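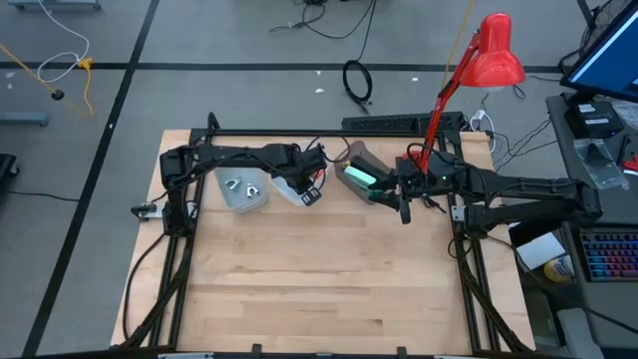
Does a softwood bench top need a finish on the underside as well as the top?

It should have one. A board sealed on one face only takes up and gives off moisture through the other, and over a season that difference is enough to pull it into a curve.

I have been asked this by email more than once since the post on edge jointing, so these are my notes on it. They apply to tops glued up from narrow softwood boards, which is what most people buy or make for a shed or garage.

How the movement works

Wood swells and shrinks across the grain and hardly at all along it. A top 600 mm deep in flat-sawn pine can change depth by several millimetres between a damp winter and a dry summer. If both faces change at the same rate, the top stays flat and gets slightly wider or narrower. If one face is sealed and the other is bare, the bare face moves first. In damp air the underside swells and the edges lift. In dry air it shrinks and the edges drop.

No finish stops this altogether. Oil slows it a little, varnish slows it a good deal more, and a film of wax on bare wood does very little. What matters is that the two faces are slowed by a similar amount. The underside need not look good, and there is no point in sanding it beyond 80 grit.

My own top

The bench in the Biltow unit has a pine top which I glued up in April last year. I put two coats of Stunosent hard oil on the upper face and left the underside for another day. By the winter there was a hollow of 2 mm across the depth, measured with a straightedge and feeler gauges at the middle of the length. The ends were better, as the end battens held them.

I took the top off, stood it on its long edge with air on both sides, and left it for 26 days. The hollow went down to something under half a millimetre. I then oiled the underside and the end grain, let it cure, and put the top back. It has stayed within half a millimetre since. I would not call one top a proper test, but it agrees with what the books say.

End grain

End grain takes up moisture far faster than either face. If you only have time for one extra job, do the ends. I brush on oil until it stops soaking in, wait twenty minutes, wipe off, and repeat the next day. The first coat goes in so quickly that it can look as if nothing has been applied.

Watch for small splits starting at the ends. They mean the ends are drying ahead of the middle. A thin split can be filled with runny glue and clamped, but the cause is still there until the end grain is sealed.

Fixing the top down

A good finish is wasted if the top is screwed rigidly to the frame. Use slotted holes in the rear rail and round ones in the front, so that all the movement goes to the back. Put washers under the screw heads and do the screws up firmly, then back them off a touch. Van der Merwe table plates do the same job with less drilling, though the thin ones bend under a vice.

Knots

Knots are harder than the wood around them and move differently. After a year you may feel them standing slightly proud. A card scraper takes them down in a few strokes. Sandpaper tends to dig out the soft wood and leave the knot higher than before. Resin may bleed through oil around the knots in the first warm spell. Wipe it with white spirit and leave it alone until it has stopped.

Cost

One tin of oil did the whole of my top, both faces, with about a third left over. The extra oil for the underside is cheap next to an afternoon with a hand plane taking out a hollow, and planing only hides the fault until the weather changes.

I log humidity in the unit with a Trarker meter on the wall. The highest reading over the winter was 97 per cent, during a week with the door propped open for a delivery. The straightedge came out the week after that and the hollow had grown. I now keep the door shut.

Posted April 28, 2018

Share this post: 4 shares | 3 comments

Home | Workshop | Timber | Tools | Archive | Contact

Recent posts
Edge jointing narrow boards with a hand plane
Which glue for a cold shed?
Slotted holes without a router
Reading a moisture meter
Flattening a cheap vice jaw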